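[flasholm-list] Re: Two-arm box work, finger pads and other trouble
From: Tyyne Partanen
To: flasholm-list
Date: 31 Oct 2022

Jahangir wrote:

> Tyyne, a few of us over at Donside are putting together a pair of arms
> on a stand, much like yours, and we would like to do cardboard as well.
> Before we spend any more money, can you say what you ended up with for
> fingers, how you are holding the box with two arms at once, and what
> you would do over? I remember you had a list of problems back in June
> and I never saw how they came out. Also whether you are still running
> the position loop from the old laptop.
>
> One more thing. Our second arm pulls to the left when it is told to
> hold still. Did you ever see that?
>
> Jahangir

Jahangir, I'll take these in order, and I'm copying the list in case it saves somebody else the trouble. Sorry for the length.

The laptop first. No, it's gone. Both arms now talk to the small desktop machine that lives on the shelf under the stand. The laptop could keep up with one arm but not with two and the cameras together. When it fell behind, the arms didn't fault, they just moved late, and I spent most of June blaming the wrist joints for it. If you see your arms arriving late at a pose, look at the load on the computer before you take anything apart. I took the left wrist apart twice for no reason.

The fingers. The ones that came with the grippers were fine for hard parts and no good for cardboard. They have a flat face and the board slides on it once it starts to bow. I printed several shapes and settled on one with a raised center and a rounded tip. The rounded tip matters more than I expected. A square tip digs into the flap at the corner and starts a tear, and after that you're working with a torn flap for the rest of the session. I have a pile of boxes that went that way, and I keep using them, which is a separate subject I'll get to.

The slot in the finger is there to let it flex a little. Print it in whatever you like, but print it lying on its side so the layers run the length of the finger. Mine broke at the slot when I printed them standing up. The current pair has been through around 3000 closings and they look scuffed but they still measure the same.

Holding the box. I started out trying to hold it from left and right with the arms mirrored, both at the same height. It looks sensible and it works for a closed box. With an open box the walls fold in and you lose it. What I do now is put one finger low against the front wall and bring the other arm in from above and to the side, with the tip against the top flap. The low finger takes up the push and the high one only has to keep the flap from springing back. I run the low one in position mode and the high one with the force limit set at 30 percent. At 90 it creases the board every time.

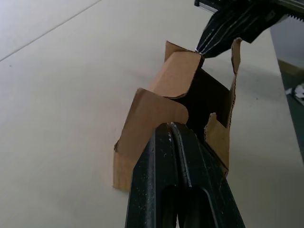

Kamrul Siriwardena asked at the last shop night why I don't run force limits on both arms and let them find the balance themselves. I did try it. With both arms soft, neither one knows where the box is, and the whole thing drifts across the table until it reaches somewhere the arms can't follow. One stiff arm and one soft arm is easier to think about and easier to debug. If somebody has a proper two-arm controller working on hobby hardware I would be glad to see it, and so would Kamrul.

About the pile of torn boxes. Hashini and I disagree on this. She says to start each run with a fresh box so the runs can be compared. I say that fresh boxes all behave alike and you learn very little from them. A box with a ragged edge gives the camera a different outline and gives the finger a different amount of push back, and those are the ones that show up what is wrong with your settings. We ended up doing both. She keeps her log and I keep mine. Hers is much tidier. If you want to compare settings, use her method. If you want to find out where it fails, use mine.

Whichever way you go, write down the size of the box and which way the corrugation runs in the walls. It makes a real difference. A wall with the ridges running up and down will stand a good push from the top. Turn them sideways and it folds at the first ridge. I didn't write it down for the first few weeks and that part of my log is worth nothing.

The pull to the left. Yes, I had it, on my right arm. There were two causes and they added up.

The first was the cable. I had it tied down too close to the wrist, and when the wrist turned past a certain point the cable went tight and pulled the arm over. The arm was holding still as best it could and the cable was winning. Leave a loop big enough that you can turn every joint to its limit by hand and never see the cable go straight. It will look untidy. I tied mine down neatly three separate times before I gave up on neat.

The second was the tool weight. The controller needs to know the weight of whatever is bolted to the end of the arm so it can hold against gravity, and I had entered the weight of the bare gripper and left out the housing and the mounting plate. The arm thought it was carrying less than it was. On mine that came out as a sag plus a twist, and the twist looked like a pull to the side. Weigh the whole assembly on a kitchen scale with the fingers on, and put that number in. Then do the center of mass by balancing it on a ruler. That's close enough.

To find out which one you have, unplug the gripper cable at both ends, lay it on the floor, and tell the arm to hold. If the pull is gone, it's the cable. If it's still there, check the weight.

The table. I'm using two white tables pushed together, with the arms working over the near one. The far one is for parts, spare boxes and whatever else comes in the door. Keep a good gap between the two uses. The arms can reach farther than you think they can when a pose goes wrong, and I had one sweep a box of screws off the near table before I moved everything back. I put in a software fence after that, well short of the seam.

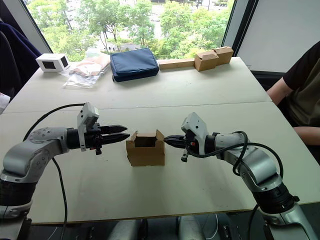

Mark where the box starts each time. I had pencil marks at first and they rubbed off. A corner of thin tape worked, but the finger would catch on the edge of it now and then. What I do now is keep a cardboard template the size of the base, set it down against the table edge, put the box where it goes, and take the template away. It takes a few seconds and it repeats to a couple of millimeters, and that's better than the arm needs.

Light is the other thing to sort out early. The shop has a big window on that side and my flap detection was good in the morning and poor in the afternoon. The inside of an open box is dark and the program uses that dark patch to decide where the opening is. When the sun came round, one inside wall lit up and the patch shrank to nothing. Anoma rewrote that part so it looks at the edges of the flaps as well, and it's been steady since then. Her version is in the Cruickshank folder on the shared drive, file 1644. Don't use the one above it in the list, it has my old threshold in it.

What I would do over, as you asked:

I would build and tune one arm completely before unpacking the second. I had both up at once and never knew which one I was chasing.

I would buy the longer cables. I made up extensions and two of them have gone bad at the crimp.

I would put the stop button where a person sitting beside the table can reach it. Mine was on the stand, on the far side from the chair. Hashini moved it after the business with the screws and it should have been there from the beginning.

I wouldn't bother with the soft pads I ordered from Andberg. They grip well when new, then they pick up paper dust and stop gripping, and you can't really clean them. Bare printed fingers pick up dust too but you can wipe them off with a damp rag.

Still not working: closing the flaps in the right order. Opening them is all right now, most of the time. For closing, the short flaps have to go down first and stay down while the long ones come over, and with only two arms you need one of them to let go at some point. I've tried using the side of the finger to hold the short flap while the tip starts the long one. It does the job on stiff new board and fails on anything that has been handled. If anyone at Donside has ideas I would like to hear them.

I can send the finger files to anybody who wants them. They're in inches, so check your scale before printing. I have one spare pair printed that you can have, Jahangir, if one of you is coming over this way.

Tyyne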